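Does a gray plastic storage bin hold up in an unheated garage?

Asked by Fernanda Lobo
Last updated Wednesday, December 9, 2020
4 min read
3 answers

We moved in November and the new place has no basement, so most of what used to be downstairs is going into the garage. It is attached to the house but not heated. We are in Vimislow and it gets well below freezing for a good part of the winter, then the garage turns into an oven in July.

I have winter coats, two boxes of family photos, holiday decorations, some canned paint, and my mother's tablecloths. Right now everything is in the cardboard boxes from the movers. The floor is bare concrete and there is a damp line along the back wall after heavy rain.

My questions are whether plastic bins will crack in the cold, whether I need the kind with a rubber seal, and whether any of this stuff should not be in the garage at all. I would like to spend the money once. There is a set at the Lykkegaard store for $132 that includes the lids, but the plastic seems thin to me.

14 comments

Answer from Amândio Prata
Marked helpful by 27 people

I have kept things in an unheated garage for a long time and have made most of the mistakes already.

Cold by itself does not usually break a bin. What breaks it is getting picked up or dropped when it is cold. Thin clear bins are the worst for this. The lids go first, at the corners where the latches pull. Look on the bottom for the recycling mark. Polypropylene (5) gets brittle in a hard freeze. High density polyethylene (2) handles it much better, and that is what I would look for. If the bottom has no mark at all I would leave it in the store.

Get the cardboard off the concrete this week if you can. Concrete passes moisture up even when it looks dry, and the bottoms of the boxes will go soft. Mice and silverfish also like cardboard. A couple of pallets or a low wire shelf will do until you have the bins.

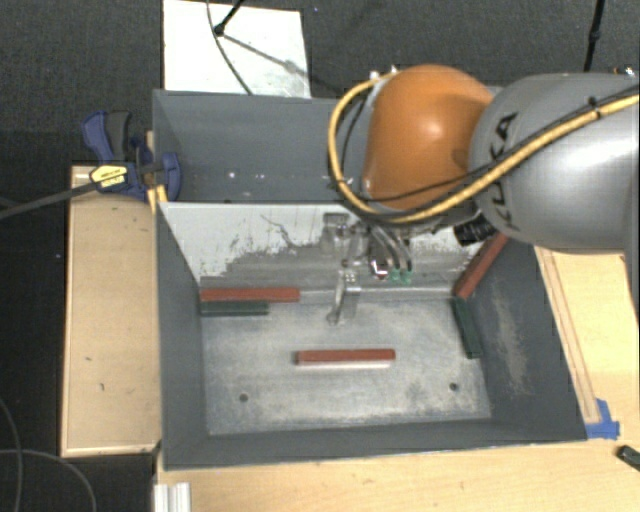

Size matters more than people think. A very large bin seems like a good deal, but once it is full of coats and books you will not want to move it, and you will drag it, and dragging is what splits the bottom. Medium bins stack better too. Heavy on the bottom, and I don't go above three high.

On the seal: a gasket keeps damp air out, but it also keeps damp air in. If you pack on a humid day you have locked the humidity in with your things. Pack on a dry day, inside the house, and let everything sit in the room overnight before you close the lid. Put a packet of silica gel in each one and change it in the spring. For decorations I don't bother with a seal.

Now what should not be out there:

The photos. Bring them inside, even if it is the top of a closet. Going from cold to hot over and over makes prints curl and stick together, and no bin will stop that.

The paint. Latex paint that freezes goes lumpy and usually can't be saved. Keep it somewhere that stays above freezing, away from the furnace or water heater.

The tablecloths I would also keep inside. If they have to go in the garage, wash them first with no starch, wrap them in a clean cotton sheet, and refold them along different lines once a year.

Coats are fine if they are clean and completely dry. Down should not be crushed flat for months.

As for the $132 set, I can't say without seeing it. Press on the middle of the lid in the store. If it bows a lot under your hand it will sag when you stack on it.

6 comments

Answer from jiltanby_jo
Marked helpful by 3 people

Agree about the photos. I lost a whole album that way.

I would fix the damp line before buying anything. Ours was a gutter that emptied right at the corner of the slab. A longer downspout took care of it. We had been quoted $545 for sealing the wall and never needed it. Go out during the next heavy rain and see where the water is going.

Also label the short end and the lid, because lids get swapped.

1 comment

Answer from a guest
Marked helpful by 0 people

just use contractor bags, been doing it for years. tie them tight and hang them from hooks

2 comments

Comment from Fernanda Lobo: Thank you all. The photos and tablecloths are in the hall closet now and the paint is in the laundry room. I will check the gutter. The bins at Lykkegaard have a 5 on the bottom so I am going to keep looking.

Comment from Amândio Prata: On the bags, they are all right for a pillow or a sleeping bag for a short time. I would not put clothes in them for a whole winter, some of them are scented and it does not wash out easily.

Share this question
Shares: 8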